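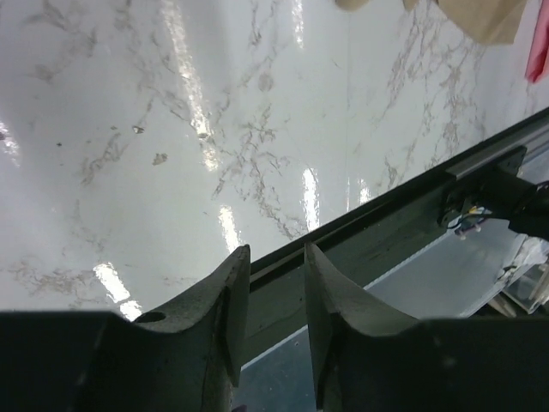 Tips for keeping medicines safe at home with older parents

My mother-in-law takes nine different tablets, and for a long time they were in three rooms of the house. When I became responsible for them I made many small mistakes, so I write down what is working for us now.

Choose one place. The bathroom is a bad choice, the steam from the shower gets into the packages. The shelf over the stove is also bad. We use a drawer in the hallway, with a child lock, and everything lives there except the eye drops, which the label says to keep in the refrigerator.

Leave the tablets in their own package until the day you fill the weekly box. Some of them do not like air or light. If you are not sure which ones, ask at the pharmacy. Ours is Amrani, on the corner, and they answered all my questions in ten minutes on a quiet afternoon.

Fill the box always on the same day. For us it is Monday after breakfast, with the radio off and the phone in another room. I read the list aloud and my husband Kiyoshi checks. If somebody rings the door, we start that row again.

Write the list in big letters. I print it in size 19 and put the name of the medicine, the dose, the hour and what it is for. "For blood pressure" is enough. The date of the last change goes at the top. One copy is inside the drawer and one is in her handbag, for the ambulance or for a new doctor.

Be careful with brands that change. One month the tablet is white and round, the next month it is yellow and long, and it is the same medicine. My mother-in-law once took 2 of them for this reason, the old one and the new one. Now I put the old package away in a bag for the pharmacy before I open the new one.

For liquid medicine, do not use a kitchen spoon. Spoons are all different. Use the syringe or the small cup from the package, and wash it after with warm water and a little soap.

Do not crush a tablet or open a capsule before you ask. Some are made to work slowly during the whole day – crushed, the dose comes all together.

My neighbor Nabila Bouazza gave me one more tip, for the glass of water. Pour it first, then take the tablets out. Her father used to leave them on the table while he went to the kitchen, and later she would find them under the newspaper.

Old medicines go back to the pharmacy, not in the toilet. We do this every April, together with the winter cough syrup.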